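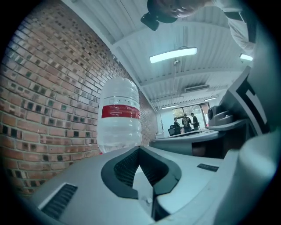

Handout 4, page 2

Drinking Water Before Pipes: Springs, Wells and Water Carriers
Introduction to Town History, Stornwood Evening College

Welcome back! Last time we finished with market charters and I promised you something wetter. Tonight we start on my favorite part of the whole course, the question of how people in a town got a drink before there was a tap in the kitchen. It sounds like a small question. Once you start looking, though, it gets into everything: where the streets run, who got up first in the morning, what the neighbors argued over, even where the church door was put.

Where the water came from

Most old towns used several sources at once, and people knew the difference between them very well. Rainwater off the roof was soft and good for washing. River water was handy for animals, dyeing and putting out fires. Spring water, if you had it, was what you wanted in your cup. Well water could be lovely or awful, depending on the ground and on what your neighbor kept in the yard.

Asgate is our main case this term, and it's a wonderful one (I could talk about it all night). The upper town sits on limestone with clay under it. Rain sinks through the stone, meets the clay and comes out sideways along the hill. Look at the street map in your packet and find the line of springs. Now find the oldest lanes. They bend toward the springs, every one of them!

The lower town had no such luck. Wells there were shallow and stood close to the tanners' pits, and the court rolls are full of complaints about the smell.

The carriers

If you lived far from a good spring and had a little money, you paid someone to bring water to you. Carriers worked with a yoke and two pails, or with a barrel on a cart if the street was wide enough. Water is heavy, and a full yoke up a wet hill in February was hard, cold work. Many carriers were women, and a good number were widows who had taken over a husband's round.

We have one account book from the Echevarría house, wine merchants on the hill, who bought spring water for the table and sent the servants to the pump for the rest. Read the extract slowly. The spelling is wild, but say it out loud and it starts to make sense. Notice that the price goes up in dry summers and that the same carrier is paid extra on feast days.

Sharing a conduit

A conduit was a pipe or stone channel that led spring water down to a public basin. Pipes were made of lead, fired clay or bored elm trunks, and the elm ones sometimes come out of the ground today still sound. Asgate's conduit ran to a basin with 5 spouts. The town rules set out who could use it and when: households first, brewers only after dark, no washing of fish or cloth at any hour. When you see a rule repeated year after year, you can be fairly sure people were breaking it.

Drokent did things differently. The town there leased its spring to a private company on a term of 90 years, and the quarrels over that lease take up a whole shelf in the archive. We'll get to them next time, and they are great fun.

Words to know

Conduit: a pipe or channel bringing water from a source to a basin.
Cistern: a tank for storing water, often under a yard.
Yoke: a shaped beam worn across the shoulders, with a pail at each end.
Round: the set of customers a carrier served.

For next time

Read the Echevarría extract and the Asgate conduit rules. Pick one rule and write a page on who would have gained from it and who would have lost. Then trace the walk from the basin to the tanners' lane on your map and mark every place where a carrier might have stopped to rest. Bring the map with you, as we'll be drawing the Drokent lease boundaries on the back of it.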